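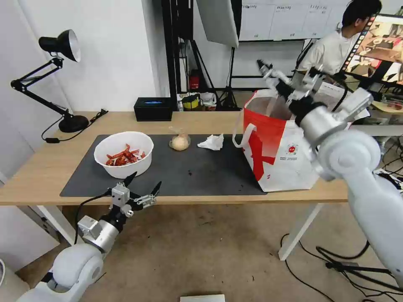
Justinas Ots wrote in to ask why the dried chilies he buys every fall turn brown and dusty by spring, when his mother's kept their color for years. He stores them in the bag they came in, on a shelf over the stove. The shelf is most of the problem. Heat, light and damp all spoil dried chilies, and a shelf over a stove gets all of them.

The method I use takes an evening for a large bag and less for a small one. It covers sorting, cleaning and storing, with a short part at the end on garlic, which most people buy on the same trip.

What you need

A wide bowl, plastic or steel
A desk lamp or other strong light
Paper towels or tissues
Kitchen scissors
Glass jars with tight lids
Labels and a pen
A mat or old cloth to protect the table

Step 1. Unpack and set up

Put the mat down first. Dried chilies shed flakes and seeds, and the oil in them can mark bare wood. Tip the chilies into the bowl and keep the shopping bag standing open at one side of the table for anything that needs to go back in it. If your skin is sensitive, wear gloves. Either way, don't touch your eyes until you have washed your hands with soap.

Step 2. Sort under a good light

Take a handful at a time. A sound pod is shiny or slightly leathery, an even red, and has its skin whole. Throw out any pod with gray or white fuzz, small round holes, or webbing inside. Pods that have only faded are safe to eat but have less flavor. I set those aside and grind them first.

Bend a few pods as you go. For long storage they should be dry enough to crack. If they fold like soft leather, spread them on a tray and put them in the oven at its lowest setting with the door ajar. Check them every few minutes and take them out before they darken. Let them cool fully before they go in a jar.

Step 3. Wipe, don't wash

Dust comes off with a dry paper towel. If a pod needs more than that, use a barely damp one and leave the pod out until it is dry again. Rinsing a whole batch puts back the water that somebody went to the trouble of taking out. Rinse only what you are going to cook that day.
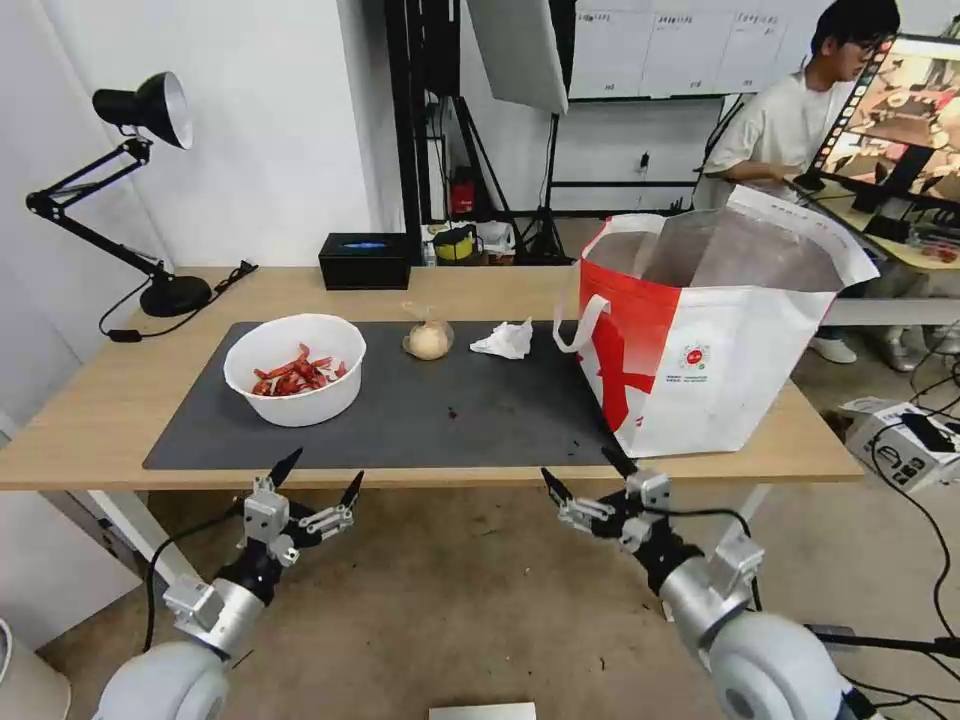

Analyn Cruzado

Step 4. Stem and seed, if you want to

Whole pods keep longer, so I leave most of them alone. For the jar I cook from, I snip off the stem end with scissors and shake the seeds out over the bowl. Most of the heat is in the pale ribs and not in the seeds, so scrape those out too if you want a milder pot.

Step 5. Weigh and fill

I put 300 grams in the big jar for the cupboard and the rest in the freezer. My last bag from the Brestel market came to 597 grams after sorting, which left 297 to freeze. Squeeze the air out of freezer bags and double them, or the ice cubes will taste of chili.

Write the date on every jar. Mine says 7/22/20. Keep jars in a closed cupboard away from the stove. Whole pods are at their best for 9 months or so. Look the jar over after the first two weeks. If there is fog on the inside of the glass, the pods went in too damp and need drying again.

A note on garlic

Don't leave garlic tied up in a plastic bag. It holds moisture and the cloves sprout or go moldy. Take the bulb out, leave the skin on, and keep it in an open dish somewhere cool. Don't refrigerate it whole.

Cleaning up

Shake the mat outside, then wipe it with dish soap and warm water. Wash the bowl twice, as chili oil clings to plastic. Wash the scissors too, including around the hinge.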